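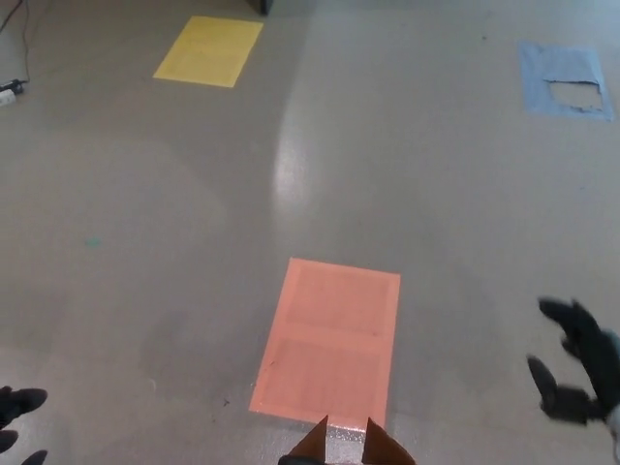 **March, 7.40 a.m.**

The reading room at Ekstead opened late on account of the frost. Reading in the store at first check was 62 per cent relative humidity, above the limit set for the parish maps. The dehumidifier was turned up and the door kept shut until noon.

Work resumed on the Iordache deposit. The deposit comprises 539 letters and two account books, the second of which lacks its final pages. Letters were placed in date order as far as the dates permit. Several give the month only, and these have been kept in the sequence in which they arrived until the postmarks can be studied. The hand in the later letters is poor and progress was slow.

A reply was received from Pirkard concerning the order for archive boxes. The larger size is out of stock until the summer. It has been decided to accept the smaller size for the letters and to leave the account books in their present wrappings.

**2.15 p.m.**

Two readers attended, both for the tithe records. One asked whether the canal plans might be copied. The request was refused under the present rules and the reader was given the form for an appeal.

The catalogue for the Taltico papers, begun in 2000, remains unfinished at the section on leases. I have set aside tomorrow morning for it.

Humidity at closing had fallen, though it was still above the limit. The store was locked and the key returned to the front office.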